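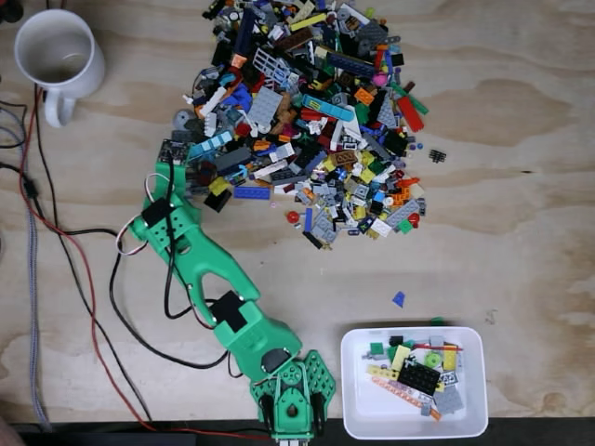

Visitors at the open day of Berkano in Gotora could see last weekend how a small robot arm sorts toy bricks on a table. The workshop opened its doors for the second time this year, after a first try in March, and counted 353 guests between morning and evening. In March there had been much less room, and many people had to wait outside.

The arm is printed in green plastic and moves with servo motors. It has the name Cona, and it was built by the members of the evening course, who are between 17 and 60 years old. Its task in the demonstration was to take LEGO bricks from a big mixed heap and put them in a white bin. The course leader, Ansel Holloway, explained to the guests that mixed bricks are a difficult material for a gripper. Some pieces are flat and some are long, and many of them hold on to each other.

"With a box of equal parts you can finish the program in one evening," said Holloway. "With this heap we worked the whole fall, and we still change something every week."

Children under 12 were allowed to choose a piece and then watch if the arm could take it. For the older guests there was a short talk about printing the parts, which was given two times because the first one was full. Several parents asked for the drawings of the arm. Berkano will give them for free to schools in the region, together with a list of the motors and cables that are needed. A school which wants to build the arm should plan around 580 dollars for the material, without the printer.

In the room beside it, the bicycle group showed its repair stands, and the Ngô bakery from the same street sold soup and filled bread. The money from the food goes to the bakery, and the money from the donation box will be used for a new printer.

A new evening course begins in January. It has 17 places and takes place every week from 6 to 8 p.m. Knowledge of programming is not required, but participants should bring their own laptop. Registration is open at the front desk of Berkano until the end of the month, and people who took part in the March course can come again for half of the price.

November 8, 2019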